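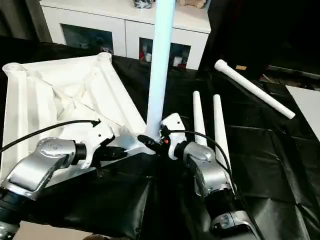 Home | Older posts | About me

I've put together a good many flat-pack things in my time (my record for a bookcase is 40 minutes, with only one shelf upside down), so when people ask me if a machine could do it yet, I have opinions!

Pushing a pole into a plastic base sounds like nothing at all. But you hold the base still with one hand, wiggle the pole with the other, and somehow your fingers know when it's home. Two robot arms have to be taught every bit of that, and slippery white plastic gives them very little to go on. Then there are the legs to screw in, and I cross a thread on those one time in 4 myself.

My sister-in-law reckons we'll all have one in the cupboard by next April, next to the hoover. I'd say longer, bless her. I would happily let it have a go at my airer though, which has been wobbling for 3 years, and I'd make the tea while it got on with it.

Recent posts
Is the Heydari mop any good?
Parkia shelves, one year on
Descaling the kettle again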